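9 May 2020

Keys again

I spent most of the week comparing the two sets of fingers I have for the arms. The first set came from Flidmont and has a flat pad. The second set is the curved one I have been using since September. Both fit the same white housings, so swapping them is 12 screws and a cup of coffee.

The test is the one I always use, which is picking keys up off a table. Keys are thin, they slide, and the ring lets them fold up in a different way each time. If a finger can get under a key without scraping the table, it can do most of the other jobs I care about.

I gave each set 33 tries per arm. The flat pads missed 13 times on the right arm, nearly always because the tip came down too high and closed on nothing. The curved fingers missed less, but they push the ring along before they catch it. I had to slow the last part of the move down a lot. 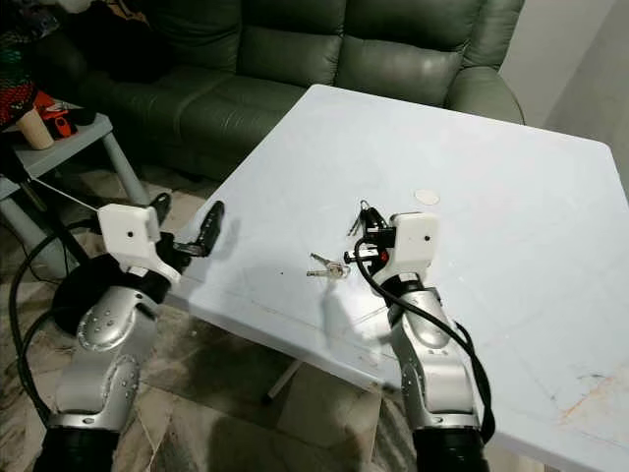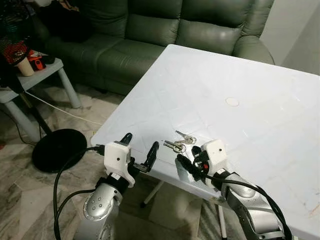 Keys on the table with both arms over it, curved fingers fitted.

The controller is still the Furnival board. I tried the newer firmware and went back after a day. It closes faster, but the force reading jumps around when the load is small, and a key is a very small load. I may try again when they put out a fix.

Next I want to run the curved set through 1,000 open and close cycles and see if the tips wear. I also need to do something about the cables on the right arm. They pull a little when the wrist turns all the way over, and I would like to sort that out before the long run.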